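From: Chaminda Amarasinghe
To: Ketdale card collectors list
Subject: Re: Arboleda set, short prints and storage

Sawsan Geagea wrote:
> I've got 37 cards to go on the first Arboleda set and most of them are
> from the last series. Does anyone know if the high numbers were really
> short printed, or is that just dealers talking? Also, what is everyone
> using for boxes now? My old ones are sagging.
> Sawsan

Hi Sawsan,

The checklist runs to 660 cards, and the last series did come out late in the season. I've never seen a print figure I'd trust. What I can say is that I opened a lot of it at the time and the high numbers were harder to find in our shops than the rest.

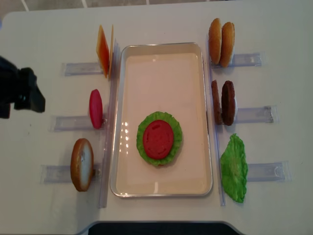
Send me your list and I'll check it against my doubles. I have two shoeboxes of the last series, mostly commons, with a few soft corners. The team cards are all gone, as Steinar Briem took those in January. He may part with some, so it's worth writing to him as well.

On boxes, I've moved everything to the Dimlow 600-count. The 2000-count ones hold more but they're too heavy to lift once full, and the middle row bows out. I keep the better cards in top loaders and the commons loose, sorted by number.
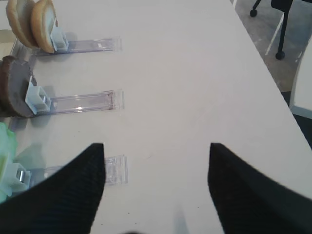
For showing a few at a time I still haven't settled on anything. Screw-down holders are out, as I've had two cards stick to the plastic. What I'd like is something along the lines of those clear stands with the raised edges and a small white clip at the left end, only narrower, so a card would stand upright without anything pressing on its face. If anyone has seen one sized for standard cards, please post the maker's name.

Stalosance sleeves are fine for the older, thicker stock. They're a bit loose on the Arboleda cards and the colour tint bothers me on white borders.
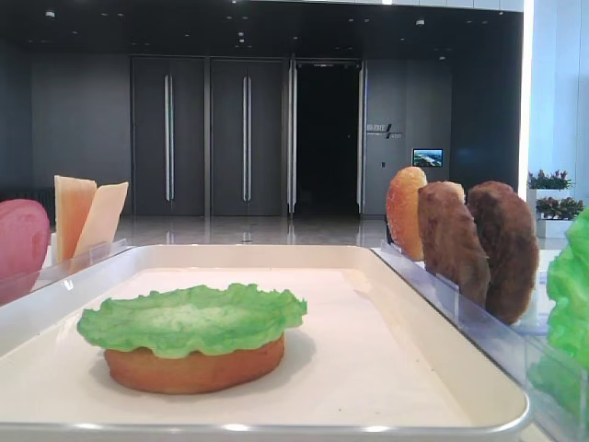
Photo: Lucero Cuervo

One caution on card 412. There are two backs, one with the full batting line and one with the last row missing. Dealers price the second as an error, but I have five of them and only three of the corrected one. I wouldn't pay extra.
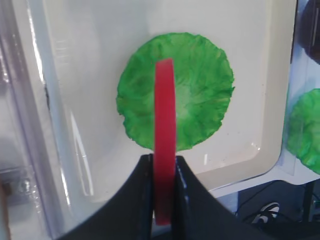
Cristian Ccori is putting together a list of the known variations and would like scans of both sides, grey backs included. Send them straight to him and leave the list off, or the attachments will bounce.

Postage within Canada is on me if you take more than 20 cards.

Chaminda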